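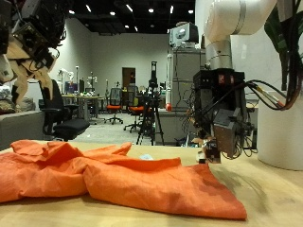 The Orange Cloth

Dilwyn Jarman had folded the cloth 153 times, and the arm still did not understand the corner.

He sat with the controller in both hands and moved his right wrist a little down. Across the table the black gripper also went down, a moment later, like a student who repeats a word after the teacher.

"Slower," said Rajput from the long worktable. "It learns your hurry also."

He knew it. In October, when he came to Breltotbridge, he thought the work would be to explain. But the arm did not take explanations. It took only his hands, with everything that was in them: the bad sleep, the coffee, the small pull to the left that he had from his mother. She folded sheets in a hotel laundry for 30 years and she always pulled to the left.

Stelell wanted 400 good folds before the end of the month. A fold was good if the two edges met. Rajput watched each one and wrote yes or no.

He closed the fingers on the hem and lifted. The cloth came up, slipped, and fell again in a heap.

"No," said Rajput, and wrote it.

Dilwyn waited. Then he put the controller on his knees, stood up, and did the fold with his own hands, one time, for himself. He pulled to the left. The edges met.

"That one I cannot count," she said.

"I know."

He shook the cloth open, dropped it on the table without looking how it landed, and sat down again. His wrist went down. The gripper followed him.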